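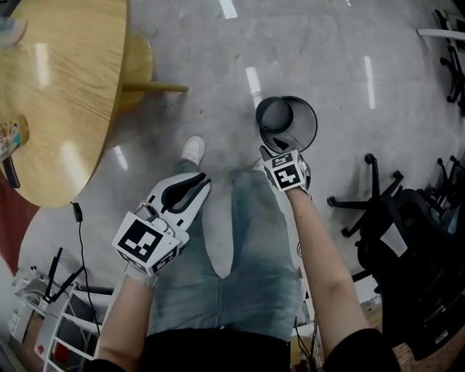
Hi Trilok,

April update from the Clotmont common room, and I'm happy to say it's a much cheerier one than the last! I'll go through it in the order things happened, then money, then what I need from you.

The furniture first. The round tables are staying. I know the original application had us swapping them for folding ones, but once we got one under the new lights and gave it a proper clean the wood came up so nicely that I couldn't stand to see it go. The light wood brightens up the whole room. The chairs that match are mostly fine too. A couple had wobbly legs and the man from Durnum glued and clamped them in an afternoon, no charge beyond the glue, and they've been sat on hard ever since without complaint. So the folding table line in the budget is free, and I'd like to move it to storage (more below).

The floor was the big argument. Strand quoted us for vinyl over the concrete and it was a lovely quote to look at until you got to the bottom of the page. We went with cleaning and sealing the bare concrete instead, which came to $2,301 with the edges done. It's gray, it's plain, and you can mop it in no time. People who come for the morning coffee said it felt a bit cold on the feet in the first week, so I'm looking at a rug for the reading corner – nothing fancy, and it has to be one we can drag outside and beat.

Storage is where we're still behind. The white metal shelves went up along the side and they filled up almost the same day. Board games, the first aid box, craft leftovers, somebody's jigsaw with the lid taped on. I've started giving each shelf one job and writing it on masking tape, and it's helping, but the bottom shelf keeps turning into the place where small stuff goes to hide. Two more units the same height would sort us out. Killelton has them and will hold the price until the end of the month.

Cables are the other sore point. We have power where we need it now, but there are still leads hanging down under tables, and I don't love that with the toddler group crawling about. I've bought clips and sticky channel and I'll do them myself one evening after closing.

As for use, we had 55 people through the door in the first full week, counting the homework club, and the room was booked on 4 evenings. Before the work started it was lucky to get one. The snack table has been a hit (too much of a hit, going by the wrappers), so we now have small bins within reach and a rule that whoever empties the last packet sweeps up.

What I need from you:

An okay to move the folding table money over to shelving.

A yes or no on the rug. I can send prices from two places.

The form for the next payment. The link you sent takes me to a blank page, and I've tried it on my phone as well.

Still to do before the next report: the cables, a second coat of sealer by the door where the traffic is heaviest, and felt pads for the chair legs. They make an awful screech on the concrete and the quilting ladies have let me know about it.

Come by and see it if you're over this way. Mornings are best, and there's coffee on from 9.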